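卓上ロボットアームの導入予算が通りました(機種選びと見積もりの話)
2018/04/29

前からちょこちょこ書いていた卓上ロボットアームの件、やっと予算が通りました! うちの工房の朝会で「あれどうなったの」と聞かれるたびに目をそらしていたので、ほっとしています。発注は5月の頭、連休が明けたらすぐの予定です。

経緯をざっと書いておきますね。うちは木のおもちゃと教材の小さな工房で、出荷前にブロックを色と形で仕分けて箱に詰める作業がけっこうな時間を食っています。繁忙期になると塗装の手を止めて全員で箱詰めに回るので、塗装が遅れて、遅れた分だけまた箱詰めが後ろにずれて、という毎年おなじみの流れになるわけです。去年の秋はとうとう納品を一件、先に延ばしてもらいました。あれは胃が痛かった……。

それで、仕分けのところだけでも機械に手伝ってもらえないかという話になり、年明けから見積もりを取り始めました。最後まで残ったのはVasteckとFindgateの2社です。

Vasteckのほうは、アーム本体と制御箱と架台が全部セットで243万円。カメラは別売りです。Findgateは本体だけ見るとかなり安くて、最初はこっちでいいじゃないかと思っていました。ところが架台、固定金具、非常停止のボックス、ケーブル類、設置の出張費、と一行ずつ足していくと、総額はほとんど並んでしまうんですよね。見積書というのは本当に下のほうまで読まないといけません。私は最初、2枚目があることに気づいていませんでした(メールの添付が分かれていたんです、言い訳ですが)。

決め手になったのは値段よりも保守のほうでした。Vasteckは故障のときに代わりの機体を送ってくれる契約があって、これが年額で別にかかるのですが、うちみたいに機械に強い人が社内にいない会社にはありがたい。Findgateは修理で引き取りになり、戻ってくるまでの日数は「状況による」という返事でした。秋に状況によられると困ります。というわけで、本体はVasteckにお願いすることにしました。Findgateの担当の方はこちらの素人質問にも毎回ちゃんと返事をくださって、断りの電話をかけるのが心苦しかったです。

先端につける部品、いわゆるハンドは別のところから買います。候補はRashidiの二本指タイプと、Drovaの吸着タイプ。うちのブロックは表面に細かい模様を入れてある品が多いので、吸着だと空気が漏れるんじゃないかと心配していて、今のところRashidi寄りです。ただ、吸着のほうは箱の隅に詰めるときに指が邪魔にならないという大きな利点があって、箱詰めまで任せたいと思うと急に魅力的に見えてくるんですよ。先週はRashidi、昨日はDrova、今朝はまたRashidi。こんな調子なので、ハンドだけは借りて試してから決めることにしました。どちらも貸し出しがあって、期間は40日まで。両方借りて同じブロックで比べます。

予算の内訳で、意外に重たかったものも書いておきます。これから考える方の参考になるかもしれないので。

まず、台です。アームがちゃんとしていても、台がぐらつくと位置がずれてしまうそうで、穴のたくさん開いた金属の天板を勧められました。治具や板をボルトで留められるので、作業を変えるときに付け替えがしやすいとのこと。いまある作業台に載せるつもりでいたので、ここは完全に予定外の出費です。

次に電気工事。コンセントを一か所増やすだけのつもりだったのに、見に来てもらったら分電盤のほうから手を入れましょうということになりました。築年数の古い建物なので仕方ないのですが、これで塗料棚の買い替えが来年に延びました。塗装担当の皆さん、ごめんなさい。あの傾いた棚とはもう一年のお付き合いです。

それから講習費。操作の講習は2名分を予算に入れました。最初は私ひとりで行くつもりだったのですが、私が風邪をひいたら止まる機械になってしまうよ、と言われて、それはそうだなと。講習は丸一日で、場所がちょっと遠いのでお弁当代もこっそり入れてあります(通りました)。

見落としていたのが置き場所です。アームの届く範囲に人が入らないように余裕を見ると、図面の上で思っていたよりずっと広くなりました。材料置き場を窓側へずらして、梱包台を壁につけて、それでなんとか収まりそうです。連休中に床に養生テープを貼って、本当に通路が残るか歩いて確かめます。台車が曲がれないと毎日泣くことになるので、台車も押して歩きます。

画面だけ見ていても想像がつかない、という声が社内から多かったので、作業の感じがわかる写真も一枚載せておきますね。

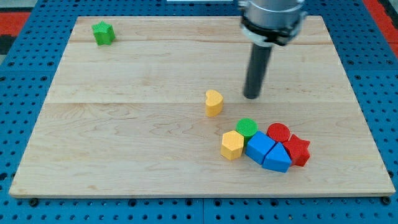
木の板に並んだ色とりどりのブロックと、上から下りてくる棒状の先端。左上には緑の星。

朝会でこの写真を回したら、いちばん盛り上がったのが「うちの板も敷けるね」という話でした。金属の天板にじかにブロックを置くと塗装に傷がつきそうで、それが心配の種だったんです。端材を接いだ板ならうちにいくらでもありますから、天板の穴に合わせて自分たちで作れば、ここはお金がかかりません。見積もりから一行消せたときの気持ちよさといったら! 板の厚みと反りだけは気をつけないといけないので、乾燥の済んだ材から選んでもらいます。

もうひとつ出たのが、ブロックどうしがくっついて置かれていたらどうするの、という質問です。鋭い。二本指でつかもうとすると、指の入るすき間がいりますからね。吸着なら上から取れますが、さっき書いたとおり表面の模様の問題があります。先に棒で押してばらしてからつかむ、という二段構えも考えられるのですが、そのぶん時間がかかるし、ハンドの付け替えをどうするかという話にもなります。貸し出しの期間中に、わざと固めて置いた場合も必ず試すつもりです。

試す個数も決めてあります。在庫の中から、仕分け待ちになっている2,437個をそのまま使います。きれいな見本だけで試すと、あとで痛い目にあいそうなので、色むらのあるものも角の丸くなったものも混ぜたままで。星の形がいちばん手ごわいだろうというのが私の予想で、塗装班は三角を推しています。負けたほうがアイスをおごることになっているので、私としてはぜひ星に頑張ってもらいたい。

機械が入ったら人が減るの? と心配してくれた方もいましたが、その予定はまったくありません。箱詰めに取られていた手を塗装に戻すのが目的ですし、お客様からいただく修理のご相談にも、もう少し早くお返事したいと思っています。いまお待たせしている方、すみません、順番に見ています。

費用の回収については、正直なところ強気の計算はしていません。繁忙期の残業と臨時の箱詰め応援が減る分だけを見込んで、新しい仕事が増える分はゼロで出しました。それでも通してもらえたので、あとは動かすほうを頑張ります。補助金も調べたのですが、今年の分は書類が間に合わず見送りに。来年もう一台、なんて話になったら(気が早い)、そのときは早めに動きます。

保守契約を何年にするかは、まだ迷っています。長くすると年あたりは安くなるけれど、途中で機種を替えたくなったときに身動きが取れません。すでに導入されている工房や小さな工場の方、何年で契約したか、よかったら教えてください。お問い合わせフォームからでも、店先で声をかけていただいても大丈夫です。

なお、連休中の店頭は通常どおり開けていますが、奥の作業場はテープ貼りと荷物の移動をしているので、見学はお休みさせてください。アームが届いたら、またここでお知らせします。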